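Notebook, Lurnitz bench, 14/10/2024
Tote bag task: rules for starting and stopping a run

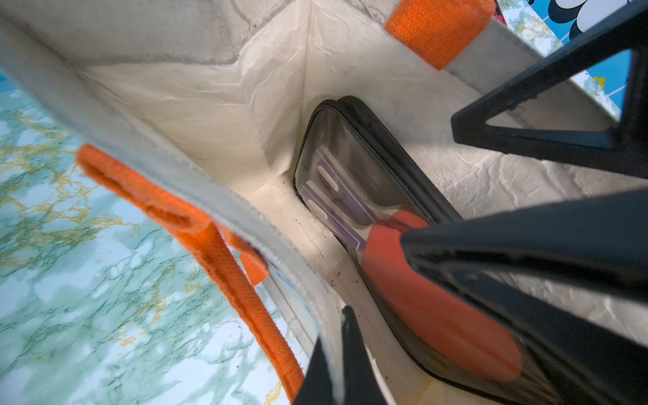

Archie Geddes and I went through the bag runs again and agreed we need one written rule set. Up to now each operator has kept their own, and the Kusteck notes from March don't cover soft containers at all.

What we settled on:

Straps. Orange straps stay wherever they fall, inside or outside the rim. No tidying between runs. If a finger goes through a strap loop, stop, open the gripper, back out along the approach path and log it as a snag. Do not pull through.

Debris. Dark specks and stains on the white lining go in the run log. Shake the bag out every 14 runs, not sooner, or the early and late runs won't compare.

Clear windows. The zippered case with the purple cards throws glare off its front. Lean it on the inner wall if it won't lie flat, and write down which.

Speed. 80 mm/s once the fingers are below the rim. Archie wanted lower. We left it — can revisit after the Fasau review.

Hands. Nobody reaches into the bag with the arm enabled, even on hold. Same as the Lindqvist cell.

Run 239 was logged with no strap note. Marked incomplete, not deleted. Seven more to check tomorrow.

Open: does a fold in the lining count as a bag change? Ask Archie.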